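Our Visit to the Vrettos Open Day in Wolstead

I had been putting this trip off since last May, when our kitchen equipment budget got pushed back a year, and I'm so glad I finally got in the car and went! Vrettos opens its demonstration rooms to buyers a couple of times a year, and if you're planning for any kind of automation in a training kitchen like ours, it's well worth the long drive (and the coffee is good, which always helps).

They take you around in small groups. We started in the big hall with the Vinden arms, lovely quiet machines, and I'll admit I fell a little in love with the larger one before I saw the price sheet. The arm itself was within reach for us. Then came the mounting base, the guarding, the yearly service plan and two days of on-site training, and by the time I'd penciled it all in, the arm was only 65 percent of the total. I'd gone in thinking I could budget for an arm and find the rest in the cushion. That was a useful thing to learn before signing anything.

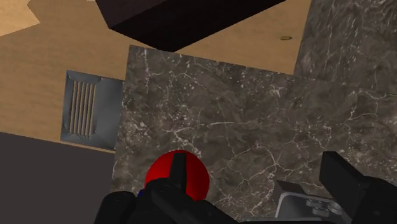

What I really came for was the Zarnar software, the simulation package Vrettos offers as a first step before you buy hardware. You build your kitchen on the computer and try your tasks there with a gripper before any money goes into steel. The demo kitchen was handsomer than ours, I must say, all dark veined marble, with a red ball down by the gripper on the same side as the metal grille, and a sink-like basin sitting over between the two fingers. It got me thinking about our own counters, and how close to the sink we'd want an arm working, and I filled a whole page of my notebook on that alone. A seat costs far less than an arm, and they'll credit 50 percent of the first year's license toward a Vinden order if you place it in time. Do ask for that in writing, as it wasn't on the printed sheet.

After lunch there was a planning session, which I nearly skipped and was very happy I didn't. The best advice was to price the electrical work early. Our building is old, and I hadn't put down a penny for wiring! They also suggested keeping a separate line for spare fingertips and cables, so those don't end up coming out of the grocery money.

My plan now is to ask for 2 software seats this year and leave the arm for the next round. I've requested a written quote with the service plan broken out, and I'll bring it along when we go over the numbers. If anyone else is thinking of going, parking is behind the main building, and you'll want comfortable shoes.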